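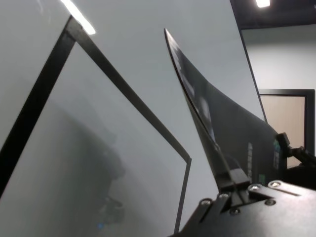

Cluvholm Facilities — Display and Fixtures Team

Cleaning a glossy panel with a black border

Applies to pale grey gloss surfaces. Glare from an overhead light hides smears, so check the panel from two angles before starting.

1. Switch off any equipment connected to the panel and let it stand for 14 minutes.

2. Remove dust with a dry microfibre cloth. Work from the top edge down. Do not press.

3. Dampen a second cloth with 20 ml of distilled water. Never spray the panel directly.

4. Wipe in straight, overlapping strokes, stopping short of the black border.

5. Clean the border last with a folded corner of the cloth — liquid collects along this edge.

6. Dry with a clean cloth and check again from both angles. Repeat step 4 if streaks remain.

Do not use paper towels or glass cleaner.

Page maintained by Krešimir Hodžić. Last revised 27 May 2021.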